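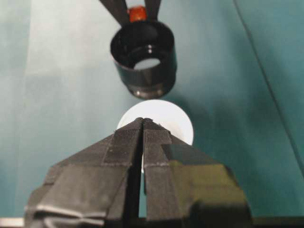 Procuro gente para a bancada do Rekano

Oi, eu sou o Washington Xavier e estou montando um robô de duas garras na oficina compartilhada da Marinho. Uma segura o copinho preto, a outra chega por baixo com os dedos fechadinhos, e é nesse encontro que eu preciso de ajuda!

São 7 vagas, sem salário (aviso logo), mas o café é por minha conta e as peças também. Não precisa saber programar. Quem gosta de lixar, parafusar ou imprimir peça já me serve muito, e se você entende de sensor de força, melhor ainda, porque nisso eu apanho bastante.

A gente começa em julho, sempre às 19h, e peço 40 horas no total, divididas como der para cada um.

Para se inscrever, deixe um bilhete na caixa do Rekano, na entrada da oficina, com seu nome, um contato e o que você já montou ou desmontou (vale liquidificador).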